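Home | Browse | Ask | Tags | Log in

Worship & Church Music Help > Events

Moving our night of worship outdoors – sound, timing, licensing??

Siamak Salehi

Hi all, quick one, typing on my lunch break so sorry for the mess. Our church in Vadcombe does a worship night every June. Third year now. First two were in the sanctuary, fine, no problems, we know that room. This year the hall is getting a new floor so we've been offered the courtyard behind the Figueroa building. Friday evening, start at 7.

Band is drums, bass, keys, two guitars, a sax, plus a choir who mostly come and go. Last year 108 people came and this year we're sharing it with the Worness congregation so could be a lot more. Courtyard has brick walls on three sides and opens on to a street with apartments.

What I'm stuck on:

How loud is too loud, and who do I even ask. The building manager said "just be reasonable" – not helpful.

Do we need some kind of license for the songs if it's not in our own building? We have one for Sunday services but I never read the thing.

Drums. Our drummer is great and he is not quiet. Shield? No shield?

Also set order. Last year we opened with the big fast stuff and everbody was still parking. Would rather not do that again.

Budget is small. Free admission, we pass a basket.

Dae-han Oh

Did one of these in a parking lot two summers running so here goes.

Loudness – call the city, not the building. Ask for whoever handles special events or noise permits. Ours wanted a one page form and a sketch of where the speakers point. Took three weeks to come back so do it now. Ask what time amplified sound has to stop. Put that time on the poster and then plan to finish 15 minutes before it. Bands always run over. Then go knock on the apartment doors or leave a flyer with a phone number on it, a number someone will really pick up during the show. We got two calls the first year and both people just wanted to know when it ended.

License – read yours. A lot of the church ones cover singing in a service and copying the lyrics, and a concert at another site is a seperate thing. Call the company, tell them free admission, shared event, outdoor, how many people you expect. Get the answer in an email.
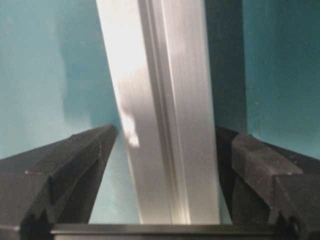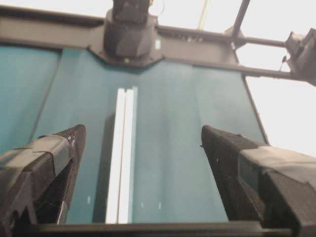
Drums – no shield. Outdoors the sound just goes up and away, a shield makes him sound like he's in a closet and you end up putting more mics on him. What you do have to watch is those brick walls. Put the band with their backs to the open end?? No wait, other way around depends where the apartments are. Stand in the spot, clap, walk around, clap again. Whichever corner rings, don't point a speaker at it. And ask him to bring lighter sticks, ours grumbled and then liked them.

Choir – this is the one that'll bite you. Outside they can't hear themselves at all and they go flat by the second song. Bring them in tight, two short rows, monitor right in front. Keep the sax at the far side from them.

Set order – start with keys and one voice, something everyone knows, while people find a seat. Fast stuff third or fourth. Put the offering before the last two songs, after is too late, folks are folding chairs.

Rain plan! Tarps for the keys and the mixer at minimum. Decide by 3 in the afternoon and tell both churches at the same time.

skarasine_fan

we just turn it down lol. never had a permit, never had a problem. get good extension cords tho and tape them down, my aunt tripped at ours

Siamak Salehi

Thanks both. Called the city this morning, cutoff is 9:30, form is in my inbox. Apartments are on the open side so the band is going over there facing in. Still waiting on the license people. Sticks idea passed along, he says he'll "think about it".

Page last updated in June

We use cookies to keep you logged in and to remember your settings. Accept | Manage cookies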